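Sweeping up: dustpans, brushes and the crumbs that get away

I moved into the flat at Lemetthorpe with one broom, no vacuum and a great deal of confidence. The broom lasted until May. Since then I've become a bit of a bore on the subject of dustpans (ask anyone who's made the mistake of spilling rice in my kitchen), and a few of you have asked me to put all the sweeping bits in one spot. So, get a cuppa and here we go.

Start with the lip

When you're standing in the shop, turn the pan over and look along the front edge. You want it dead straight. If you can lay it on the shelf and see daylight underneath, put it back, because every grain of sugar you ever sweep will go straight through that gap and you'll be chasing that thin grey line backwards across the floor for the rest of your life. My old Swai pan had a rubber strip on the lip and it was brilliant for a year or so, then the strip went wavy. I'd left it leaning on its edge beside the heater, so that one's on me.

If yours has gone a bit wavy too, don't chuck it yet! Fill the sink with hot tap water, lay the lip in it for 5 minutes, then press it flat on the bench under a heavy chopping board and leave it overnight. Works on plastic pans and rubber strips, doesn't do a thing for metal ones.

The thin grey line

You know the one. You sweep, you pull back, you sweep again, and there's always a line left. Wet the front edge of the pan with your finger before you start. That's it, that's the tip. The dust sticks to the damp edge and goes up with the rest. My gran used to put down a sheet of wet newspaper and sweep onto that, then roll the whole thing up, and I still do it when I've been sanding something on the balcony.

Brushes

Soft bristles for dust and flour, stiff ones for anything gritty. I own 2 and keep them in different rooms so I don't get lazy and use the wrong one. Stiff bristles just flick flour about and you'll find it behind the kettle weeks later.

Wash them, too. People will scrub a dish brush every night and never once wash the brush that goes on the floor. Comb the fluff out with an old fork first, swish it in warm soapy water, rinse, shake it outside and hang it bristles down. If you stand it on its bristles to dry they'll splay out like a bad haircut and there's no fixing it. 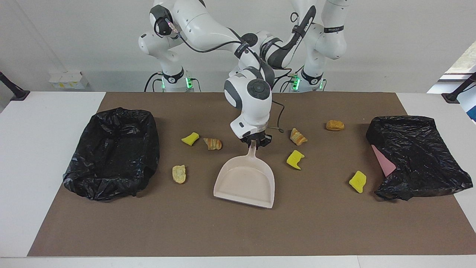

Bigger bits want a different approach from dust. For pasta shells, dry pet food, beads, Lego, that sort of thing, I don't bother with the brush at all to begin with. I herd them into one pile with the side of my hand and push the pile onto the pan, then sweep what's left. A brush makes round things roll, and once a chickpea is under the fridge it lives there.

And go from the outside in! I used to start wherever I happened to be standing, which was usually right in the middle of the mess, and then I'd walk half of it into the hallway on my socks. Now I go round the edge first and work towards the centre.

Mats and placemats

Crumbs on a mat or a tablecloth are easier if you don't brush towards yourself. Brush away from you, to the far side, with the pan held just under the edge of the table. For a fabric mat, a barely damp rubber glove dragged across it in one direction picks up hair and fluff better than any gadget I've bought, and I have bought the gadgets. The Grullier crumb roller was the worst of them. It cost me more than a decent dinner and it spat half the toast back out when I lifted it.

Bags and bins

I keep the spare bin bags in the bottom of the bin, underneath the one in use. When you pull out the full one the next is already sitting there, and you're not standing at the cupboard with dirty hands trying to work out which end of the roll opens. On that subject, rub the top of the bag between slightly damp fingers and it'll come apart straight away.

Trapped air is the other annoyance. You put in a fresh bag, it balloons up, and the first thing you tip in lands on top and slides off onto the floor. Push the bag down with your fist right into the corners before you fold the top over the rim. If it still puffs up, leave a little gap at one side of the rim so the air can get out.

When you empty a dustpan, lower it right down inside the bag before you tip. If you tip from the top you get a cloud of dust in the face, plus a fair bit of it settles back on the floor you've just done. Give the pan a tap on the inside of the bin, slow count of three, then lift.

Broken glass

Shoes on first, pets and kids out of the room. Pick up the big pieces with thick gloves on, sweep the rest, then fold a few sheets of damp paper towel and press them over the whole area, well past where you think the glass got to. Don't wipe, just press and lift. Wrap all of it in newspaper before it goes in the bag, and rinse your pan and brush afterwards, outside if you can. I turn off the light and shine a torch low across the floor as a last check — the slivers show up like little stars.

Sticky things

Honey, jam, egg. Keep the brush well away from all of it. For a dropped egg, cover it in salt, go and do something else for ten minutes, and then it'll scrape up with a bit of card. A Cisska cereal box is my favourite, it's good stiff cardboard and there's always one in the recycling.

Where to keep the thing

Hang it up. Mine's on a stick-on hook inside the pantry door, 6 inches above the brush, so I can grab both with one hand. It used to live under the sink behind 1001 half-empty spray bottles, and I swept about once a fortnight as a result. Now I do a quick go round the kitchen after tea most nights and it takes less time than boiling the jug.

I've still got no good answer for glitter, by the way. A lump of playdough gets the worst of it off a table, but I found some in the butter dish last week. If you've cracked it, leave me a comment.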